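Pinch, Wobble, Repeat: Comparing Two Finger Shapes on a Hand-Held Gripper

Student project report, Zindach Robotics Workshop
Spring term, submitted in February

Our assignment was to compare two sets of jaw fingers on a hand-held gripper and say which one a sensible person should buy. We chose the Wadis finger, a boxy block, and the Ciltora finger, a curved pad with a softer face. The test objects were a stack of paper cups and a pleated cloth sleeve, picked for being bad at opposite things. Cups are stiff until they buckle. Cloth has no shape to begin with and resents being given one.
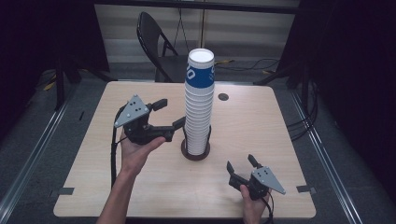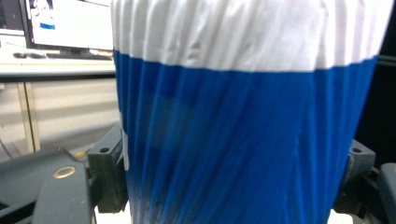 Paper cups on the table, and the pleated fabric between two finger blocks.

Zindach Student Reports, Issue 12, page 8

1. What we wanted to know

The course handout asked for "a fair comparison of end effectors." We took fair to mean that both finger sets would get the same objects, the same operators and the same amount of muttering. We wrote down three outcomes for every grasp: held, slipped, or damaged. Damaged was added after the first afternoon.

2. Method

Each operator worked the grippers by hand, one in the left and one in the right where the task needed both. For the cups, the job was to take the top cup off a nested stack and set it on the table. For the cloth, the job was to close on the lower part of the sleeve, lift it clear, hold it for 4 seconds and put it back down. We logged 1,026 grasps in all. The number has no statistical meaning; it is where we were when the room booking ran out.

Recordings went through a program called Younis, which stores the finger opening next to the video from each gripper. Younis works well once it is running. Getting it running took most of our first week, and a good part of that went to a folder name with a space in it.

3. Cups

The Ciltora fingers won this part easily. A curved pad spreads the squeeze along the side of the cup, and a cup squeezed that way comes up still looking like a cup. The Wadis blocks touch it along two narrow lines, so the grip was either too light to free the top cup or firm enough to fold it. There is a usable setting between the two. We found it several times and lost it again every time we changed operators.

The bigger trouble was the nesting. Paper cups pushed together hard enough behave as a single object — a tall one with opinions. Pulling straight up brought the neighbors along. What helped was a small twist before the lift, and both finger sets could do that if the operator remembered.

4. Cloth

We expected the softer pads to win again and had drafted a paragraph saying so. It has been deleted. The pleats slid across the curved face and bunched up on one side, and the sleeve then rotated in the grip. The flat blocks pressed the folds together and kept them there. A slow close worked better than a fast one with both sets, and the Wadis blocks forgave a poor approach angle far more often.

The gripper camera was a mixed blessing on this task. It shows the contact area very well, but a piece of cloth this close takes up most of the view, and judging the height above the table from that video alone was guesswork. The overhead view was better for height and useless for folds. We ended up reading both, which doubled the time spent on labeling.

5. Problems with the comparison

Our operators got better during the study, and we ran most of the Wadis trials first. Some of the Ciltora lead on cups may therefore be practice. We should have alternated the sets, as the handout suggested on its second page, which we read in the third week.

Cables were a steady nuisance. A cable that pulls on the back of the gripper shifts the wrist, and we did not record which grasps were affected.

6. Recommendation

Use the Ciltora fingers for thin, stiff-walled things and the Wadis blocks for fabric. If the budget covers one set only, we would buy the Wadis blocks and add a thin rubber face, which we have not tested. The next group to take this on should alternate the trials, clip the cables up the forearm, and order more cups than seems reasonable.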